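Are fancy cleaning cloths worth it?

I have owned a lot of cloths. Most came in a multipack from Mercado, and they all end up the same way, stiff and pilled and full of hair, at the back of the cupboard under the sink. So when Zohreh Hashemi, who I have known since college and who has never once bought the cheap version of anything, told me I needed to switch to the Flullberg ones, I asked her what a cloth could possibly do that my old T-shirts couldn't.

She said it was the weave. She also said the listing had 3,701 reviews, as if that settled it. I read a few pages of them. A lot of people had apparently reviewed the cloth on the day it arrived, and one gave it five stars for the box.

The care leaflet says each cloth is good for up to 400 washes. I would love to meet the person who kept track. It also says no fabric softener, no bleach and no tumble drying on high, and at that point I start wondering who is looking after whom.

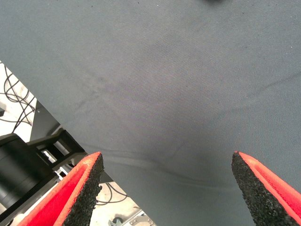 My other complaint is gray. Every cleaning brand seems to have decided in the same meeting that gray looks serious. Maybe it does, but gray hides dirt, and I want a cloth to show me when it's time to go in the wash. Lint is another matter — pale fluff on a dark cloth is all I can look at once I've noticed it. My ugly yellow ones from Pluvport never had that problem.

Then there's the folding. Zohreh swears by folding a cloth in half, then in half again, so you get fresh sides to work with. I tried it for most of November. It's fine on a flat counter. On the faucet, or down behind the toaster, the whole thing comes undone and I'm back to bunching it up in my fist like I always have.

I'll give them this much: the weave is even, and the edges haven't frayed yet. Would I pay for a second set? Probably not at full price. Clirnport has a store brand that looks very similar to me, and I'm going to try one of those on the bathroom mirror before I say anything to Zohreh.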